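September, Tuesday, started writing at 4:15 with cold coffee

Arch day again. I wanted to get the Wosness arch settled before the shelf fills up with more half-decided parts, and I got most of the way there, so I'm calling it a good one. Notes while I still remember them.

First, the ball. We had two candidates left over from the last round, the foam one from Panholm and the hard red one Qianru Jin dug out of the Grornero sample bag. The foam one is lovely to hold but it squashes a little after a day under anything heavy, and then it has a flat side and will sit on absolutely anything, which makes it useless for judging whether a top is level. So red it is! I put the foam one back in the bag with a note on it.

Second, the white foam board. I keep going back and forth on this. The faint grid is handy for setting the arch down square and for putting it back in the same spot after lunch, but the surface picks up smudges and I can't get the older ones off with a damp cloth. Tried the eraser block too. It lifted some of the gray line along with the smudge, so please don't do that on the good side. There's a fresh board behind the tall shelf if this one gets much worse.

I went with the arch on the right half of the board and the clear box by its open front. I had it the other way round this morning and kept bumping the box with my sleeve.
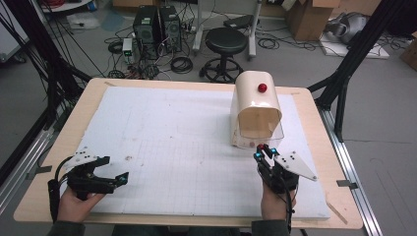 Does the clear box need its lid for storage? Only if it's going on the open shelf, where dust gets in - inside the drawer it can stay uncovered.

Back to the arch. The rounded top is where I spent most of the afternoon. My worry was that a ball would never stay put up there, so I tried it over and over, nudging the board between goes. It stayed far more often than I'd have bet. When it did go, it nearly always went toward the back, which makes me think the arch has a tiny lean. I slid a folded strip of paper under the back edge and that helped, but I don't love a fix made of paper. Qianru wants to check the base against the steel ruler before we blame the arch, and she's probably right (the ruler was in use on the Kang order until late, so not today).

The tan interior is fine. I had been grumbling that it was too close to the cream outside, and I was going to ask for something darker, but with the overhead light on you can tell inside from outside easily enough. Dropping that request. One less email.

Part label for the arch is 34. The old sheet has it down as 320, which is the bin and not the part, and I've crossed that out in pencil. If you've got a printed copy, please fix yours too.

Wiping down: plain water and the soft cloth on the box, nothing with alcohol, since the last box went cloudy along one side and we never got it clear again.

Still to do:
Measure the arch base, front and back
Find a proper shim, or trim the edge if Qianru finds a high spot
Ask Panholm whether they do the board with a wipeable face
Swap the bag labels, they've been wrong since the move

I've left the arch where it is on the board. If you need the space, pencil around the base before you lift it.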